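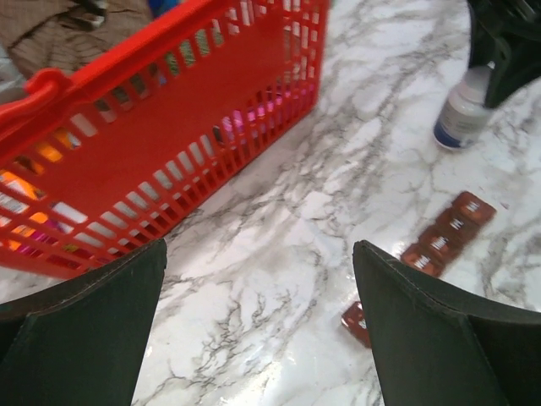
Forum > Buying and renting > Flats and shared buildings

Second-floor flat in Skevedport, is the service charge normal?

birchlane_77
Good evening to all. I am considering to buy a flat in Oakley Court in Skevedport, second floor, two bedrooms, with lift. The building has two parts, the older one along the street and a newer one behind it, and the flat is in the older one. The location suits me very well. The chemist, the post office and a small supermarket are in the next street, and the bus to Sollanham takes 20 minutes.

My question concerns the costs. The service charge is 1,547 per year and the agent tells me this is "very reasonable". In addition there will be a payment of 4,000 from each flat for the roof of the older part. The seller has not yet paid it. The agent says that it is usual for the buyer to take this over. Is it so? In the country where I grew up, the debt stays with the person who owned the flat when the decision was made, and I would like to understand the custom here before I answer him.

I have read the minutes of the last two meetings, but they are short and I do not find there who must pay.

mossgreen
No, it isn't "usual". It is whatever you and the seller agree, and the agent works for the seller. Ask for the 4,000 off the price or have the seller settle it before completion. Get your solicitor to put it in writing either way.

The charge itself sounds fine for a building with a lift.

quaywatcher
I disagree a bit with mossgreen. A new roof is something you will have the benefit of for many years and the seller will have none of it. When we bought in Urkivholm we paid half and the seller paid half, and everybody was content. If you push for the whole sum you might lose the flat to somebody who doesn't push. There isn't much with a lift in Skevedport.

birchlane_77
Thank you both. I had not thought of dividing it. May I ask a further thing: the agent sent me a page called "estimated budget" and there is no line for the lift. There is cleaning, insurance, garden, lighting of the stairs, management fee and "other". Should the lift not have its own line?

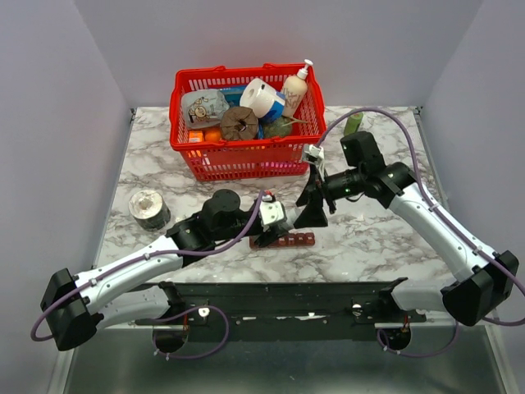
tarn_and_fell
It should, yes. Lift contracts are one of the bigger bills in a block that size and I would want to see it by itself. It may be sitting inside "other", so ask for last year's accounts and compare. A budget is only what they hope to spend.

Also ask how much is in the reserve fund. If they need 4,000 from every flat for one roof, my guess is the fund is close to nothing, and then 1,547 a year is not cheap, it is too low. The next big repair will come to you in the same way.

mossgreen
Fair point about the fund, I should have said that. Still don't agree that a low charge is a bad sign in itself. Plenty of older blocks run like this on purpose and people prefer to keep their own money until it's needed.

tarn_and_fell
Plenty do, and then half of the owners can't pay when the bill comes and the work waits two winters. I lived in one of those. Buckets on the landing.

quaywatcher
Which side does the flat face? The street side at Oakley Court gets the delivery lorries from early in the morning. My sister-in-law rented there. She liked it otherwise.

birchlane_77
It faces the garden, so I hope the lorries are not a problem. I will go once more at seven in the morning and listen.

I have now received the accounts, after three requests. The lift is indeed in "other", together with the gutters and the entrance door. The reserve fund is small, as tarn_and_fell supposed. I have written to the agent that I am still interested, but that the seller must either pay the roof or lower the price by the same amount. 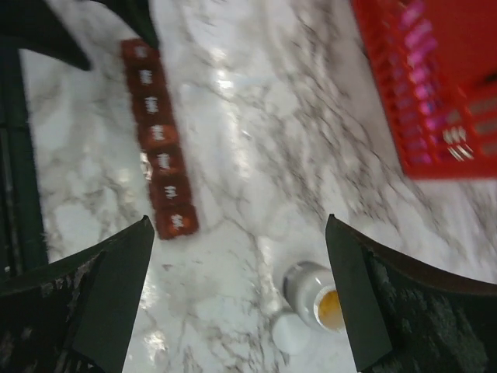 I also asked whether the owners of the newer part contribute to the roof of the older part. He did not know. It seems to me a strange thing not to know, when the sum per flat depends on it. My solicitor is looking at the lease now and she thinks that each part pays for its own roof, but that the lift and the garden are shared by all. If she is right, the newer part pays for our lift and we pay for nothing on their roof, so I can't complain about this.

quaywatcher
Check if the newer part has a lift of its own. If it has, you're paying for that one as well.

birchlane_77
This I had not considered. I will ask her tomorrow.

mossgreen
And don't let the agent hurry you. If he rings to say there is another buyer, ask him to put that in an email.

birchlane_77
He rang this afternoon to say there is another buyer.

tarn_and_fell
Of course he did. Stay with your offer until the lease question is answered. In November not many people are viewing flats in Skevedport.

quaywatcher
More than you think. The two in the newer part were both sold before the boards went up. I'd offer to split the roof and be done with it, but it's your money.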